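Ticket 309: right arm does not stop the same way each time when the hold button is used
Posted February 5, 2018 by Deisy Correa

I write this log for the Mimitz bench, two-arm station. I followed the Raklow working rules, section on handover between operator and arm, and I found a point where the rules and our practice are not the same.

The rule says that before any person reaches over the table, both arms must be in hold and the operator must confirm it on the console. The green light on the base is not enough as confirmation, because on our station it stays green in run and also in hold. I checked this on both bases.

The task is to take bottles from the stepped rack. When I asked for hold near the rack, the arm stopped in 181 milliseconds in the first test and in 309 in the second. Our limit in the station sheet is 400, so both are permitted, but I do not like the difference of 128 between two equal requests.
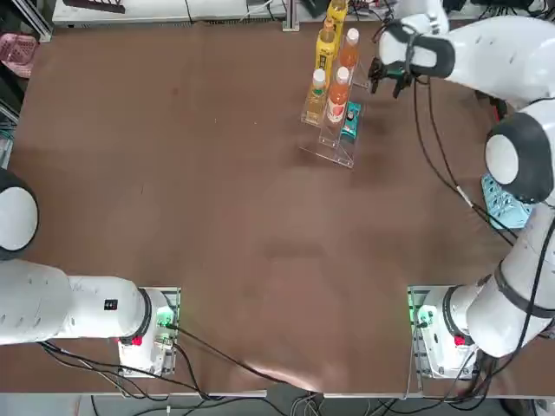

Heriberto Ticona: Deisy, please check which speed profile was loaded in each test. The rule gives one limit for all profiles, but the station sheet should say which profile was used. Without this the two numbers can't be compared. Also, I would not close this only because both are under 400.

Thank you, Heriberto. I looked in the console history. The first test was with the slow profile and the second with the normal one. After a restart the station loads the normal profile without asking, and I had restarted between the tests. So this was my mistake in part, but I think the station should ask.

I repeated the hold request in slow profile, with the Cirnetcombe layout, where bottles lie in a tray. The result was again 181. During these tests I stayed behind the floor line and wrote the profile name next to each result. 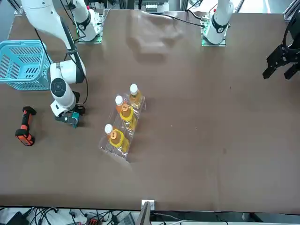

Tray layout, right gripper beside the bottles.

Changes I propose for the station sheet:

1. Write the profile name before the first motion, and again after every restart.

2. Do not use the green light as proof of hold. Read the state on the console and say it aloud to the second person.

3. Keep hand tools and baskets outside the reach of both arms, or write their position in the sheet. At present the sheet says nothing about objects that are not part of the task. The basket and the orange and black tool are on the table in my tests, and another operator could place them differently.

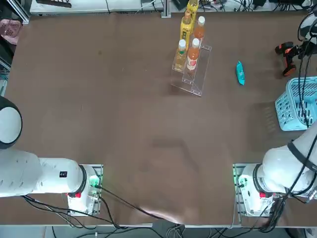 4. If two hold times differ by more than 100 milliseconds, stop and compare profiles before continuing, even when both are under the limit.

Status: open. I sent points 1 and 2 to Ayala for the next revision of the sheet. Point 3 waits for a decision about the distance. Heriberto will repeat the normal profile test and add his numbers to this ticket.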